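The Rule About the Lid

Every set of rules has one that people laugh at. At Vultix, which keeps a long, low workshop behind the bus depot in Clonberg, it is rule 7: "A lid is an object." It is printed on the same card as everything else, in the same type, and new hires read it aloud to each other on their first morning in the tone usually saved for fortune cookies.

By lunch they have stopped laughing. By lunch they have met a lid.

Vultix collects demonstrations. People do small household jobs with hand-held grippers that carry cameras, and the recordings are sold to teams who would like a robot to do the same jobs someday without a person attached. The jobs are things like folding, stacking, pouring and putting away. The rules for doing them are called Grurura, a name the company has never explained to my satisfaction, and they currently run to 109 entries. The first edition had 4.

I asked to read the whole thing and was given a chair, which I took as a warning.

Much of it is what you would expect. Check the strap. Wipe the lens. Don't talk to the gripper. Some of it reads like a house rental agreement written after a bad weekend: no candles, no glitter, no live snails. (The snails have their own entry, separate from "animals, general." I didn't get the story, although I asked more than once.) But the heart of Grurura is a long middle section on what counts as doing a job properly, and this is where the arguments live.

Take games. Board games, card games and tile games are popular with the buyers, being full of small hard things that look alike. They are less popular with the people who have to pick them up. The rules say a pile must be left as it fell. You may not fan the pieces out to make life easier, and you may not turn them face up because it looks nicer. A robot in somebody's living room will not be offered a tidy pile, the reasoning goes, so it shouldn't learn from one.
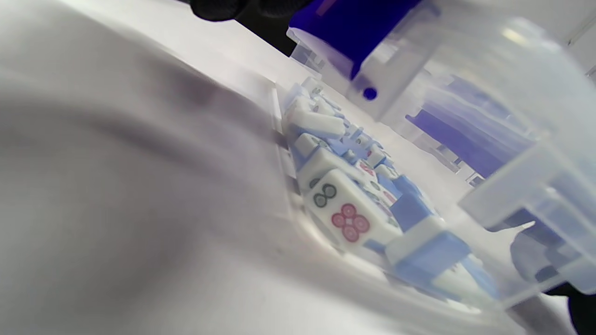
Then there's the question of when a job is over. For months the standard was "when the operator is satisfied," until it was noticed that operators vary. One would be satisfied with a tray that any grandmother would have sent back. Another would nudge the same piece for two minutes. The current wording says a job ends when the stated goal is met and the hands have withdrawn, and that a nudge after this point is "decoration." Decoration gets the recording thrown out. I have since caught myself decorating a dishwasher.

Mistakes are handled more kindly than I expected. If you drop a piece, you pick it up and carry on, and the recording is kept and marked. An earlier edition said to stop and start over, which gave the buyers a library of people who never dropped anything. The first machine trained on it was said to be very graceful until something slipped, at which point it went on placing nothing, carefully, over and over.

Back to the lid. The old instructions treated covers as a sort of curtain, something to be got out of the way before the real work began. People flicked them off, leaned them on whatever was near, and forgot them. Clear plastic was the worst of it. A camera can look straight through a clear cover and see what's underneath, plus a good deal of glare, and it has no opinion about which of those is solid. So rule 7 says a lid must be gripped, moved and set down with the same care as whatever it was covering, and that the recording must include all of it.

It adds around a quarter to the length of some jobs. The operators grumble. The buyers grumbled too, until Vultix sent them a sample of each kind and let them choose.

Not everyone follows suit. Từ, a smaller outfit that works mainly on kitchens, gets by on a single page and a great deal of shouting, and its people will tell you that 109 rules is what happens when you let a printer near a workshop. They may have a point. Their page, though, has lately grown a second side. I turned it over when I visited. Halfway down, between a note on sponges and a note on parking, somebody had added the word "lids," underlined, with no further instructions.

Vultix expects its next edition in April. Several entries are due to be cut, I was told, and there is a proposal to merge the snails with the animals. It is being resisted.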